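# Living with the Grosell two-arm kit, part two
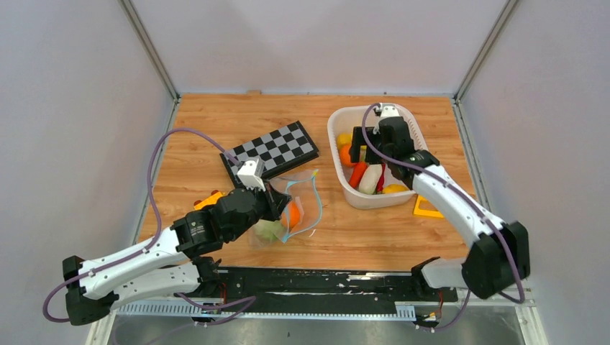

*Kandley, July*

When I wrote the first part of this I had owned the Grosell for less than a week and had mostly opinions about the packaging. Several of you wrote to ask whether I still liked it once the novelty wore off, and whether I'd tried it on anything harder than stacking blocks, so I've been saving up my thoughts, and there are rather a lot of them. Get a coffee.

For those just arriving, the Grosell is a tabletop kit with two small arms that you build yourself and then teach by moving a second pair of handles around. I bought mine from Graltira, who sell it as a bundle with the handles, the power supplies and a year of their software. It took me 41 screws to attach the first base and elbow (I know because I dropped one and had to count the rest), and I put the second arm together in about half the time because by then I'd learned to read the diagrams upside down, the way they seem to have been drawn.

My current project is groceries. Pretend groceries, I should say, the sort you'd buy for a toddler's play kitchen, with a white basket to hold them and a zipper bag with a light blue strip along the opening. I want one arm to mind the bag while the other one handles the basket, and I want to be able to walk away while they do it. We are a long way from the walking away part!

The basket side came along faster than I expected. The fingers that ship with the Grosell are blocky things, and I had assumed they would be hopeless with anything round, but the orange gives me hardly any grief at all. The carrot is worse. It likes to lie diagonally against its neighbors, and if you come down on it at the wrong angle it swivels away and you end up chasing it along the bottom. After a lot of fiddling I started teaching the arm to come in a little higher and wait a beat before closing, and that helped more than any setting in the software did.

The bag is another story. Clear plastic film is miserable stuff to teach with. It wrinkles differently every time you put it down, it catches the light, and it moves when you so much as brush past it with a gripper. I recorded 270 practice runs with the bag before I was satisfied enough to train on them, and my first trained attempt grabbed confidently at a reflection. My second was better. I've come to think the bag ought to be the very last thing a beginner tries, and of course it was the first thing I wanted to do, so there's a lesson in there for somebody with more patience than me.

Now, the complaints, because I promised I'd be fair about them.

The cables. Each arm has a purple one that starts up near the wrist bracket, and it's a lovely color, and it is far too long. Mine swing out in big loops around the elbows. Graltira's support page suggests clips, which they sell separately, and I grumbled about that for a day or so and still haven't ordered any. If you're setting up from scratch, think about your slack before you tighten everything down.

The wrist is bulky. With both arms reaching toward the middle you run out of elbow room faster than the brochure suggests, and I have had to move the basket over to the right more than once to keep the two of them out of each other's way. I'd gladly give up a little strength for a slimmer wrist.

And the software, which Graltira calls Shi, has a habit of forgetting my camera settings whenever it updates. It's a two-minute fix – open the profile, load it again, restart – but you have to remember to do it, and I lost a whole evening's recordings the first time because I didn't.

On the good side, the arms themselves have been solid. I've put more than 605 runs on them between the blocks, the basket and that wretched bag, and nothing has worked loose. The white links have stayed nice and stiff, and the joints sound the same to me now as they did in the first week. The checkered board for lining up the camera is handy, too, and I'm glad I didn't try to print my own. I leave mine on the table behind the left arm when I probably ought to put it away.

I was also glad of the plain panels. I nearly skipped them, thinking I could just as well use the corner of my workshop with all my junk behind it, but Misaki Oshima, who got her kit a few months before mine, talked me into it over email. She'd trained hers in front of a bookshelf and then moved the bookshelf. Pale walls on three sides and a decent wood top have made the whole thing feel much calmer to work with, and they keep runaway vegetables from ending up under the dryer.

Support has been friendly but slow. I sent one question about a base joint that seemed warm to me and waited 15 days for an answer, and the answer was kind and thorough and told me that it was fine. I'd have paid a little extra to hear it sooner.

Would I buy it again? Yes, I would, although I'd buy the one-arm version first and add the second when I knew what I was doing. Two arms are much more than twice the work when you're teaching them, and the first month would have been a lot gentler with one.

Next up I want to see whether the left arm can learn to hold the bag by its zipper edge long enough for something to be dropped in. I've got my doubts about those pointed fingertips and thin plastic, but I bought a big box of bags. If any of you have trained a Grosell on soft or see-through things, please write and tell me how you lit it, and whether you changed the fingers. I read everything, even if it takes me a while to write back.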